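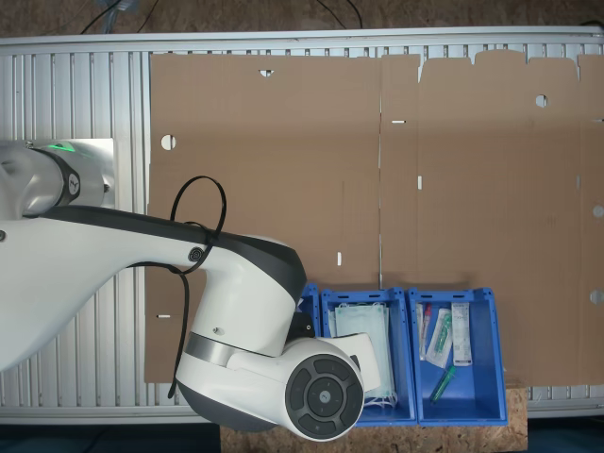
Cardboard sheet and blue bins on the work surface, ticket 494

Opened 12th June by Farzana Durrani
Problem: small items keep ending up in the wrong bin. Cables and flat pieces get mixed.

Siebe Visser: Are the three bins side by side on the cardboard, open fronts facing you?
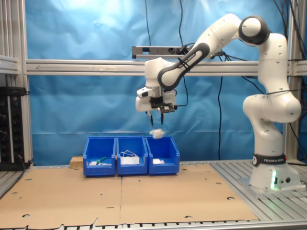 Farzana: Yes. I emptied them and sorted again, cable in the middle. No labels yet.

Siebe: Label the fronts, then recheck after 14 days. Leaving open.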